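Small drawers for small things

Many members asked me after the spring swap where I keep my buttons, so I promised to write a few lines for this newsletter. I am not an expert in tidying. I only have a small flat, a sewing hobby and a husband who likes to find the scissors in the same place two times.

For years I kept everything in biscuit tins. A tin looks very nice on a shelf, but you must empty it on the table every time you want one hook. In August I finally sat down with all the tins and sorted them. I also counted the buttons, which took me one whole evening with the radio on. There were 351. Of these, 139 were shirt buttons, nearly all white, and 218 I could match with at least one sister, so the rest are single ones and I still don't know what to do with them. If somebody in the Lockwood group makes button pictures with children, please tell me and I will bring them.

My answer to the tins was little plastic units with two drawers. They are low, so they stand on the table near the wall and do not take the place where I cut fabric. I bought the first in Gisto, in the aisle with the stationery, and later I went back for more. Now I have 3. One is for buttons, one for thread and needles, and one for everything that closes: zips, hooks, press studs, a bit of Velcro.

Some things I learned, perhaps they are useful for you also.

Measure your longest thing first. I did not do it, and my seam ripper has to lie diagonally. My long zips I roll around two fingers and fasten with a thread, and then they go in very well.

Put the things you use each week in the upper drawer. In the lower one I have the things for special work, for example the heavy needles for jeans. I was doing it the opposite way for a month and I was always opening the wrong one.

Do not fill a drawer to the top. A needle packet will stand up at the back and catch, and then you pull harder, and the whole unit comes towards you with its contents. I keep a piece of non-slip mat under each one — the kind for kitchen shelves — and since then they stay where they are when I pull with one hand.

For dividing the inside I use the bottoms of tea boxes, cut down with a knife. Match boxes are good too, if you still find them. I tried a proper divider from Tralivel, but it was made for a bigger drawer and I gave it to my neighbour for her paint tubes.

Labels I write by pencil on paper tape. My handwriting is not beautiful, but I change my mind often and the tape comes away easily.

Next time I would like to write about storing patterns, which is a much bigger problem in my home. If you have a good system, please leave me a note in the folder by the kettle or speak to me at the next meeting. I bring the tea.

Wanting Xiao

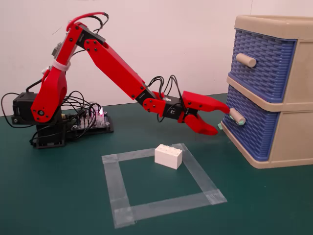 A small two-drawer unit on a dark green tabletop.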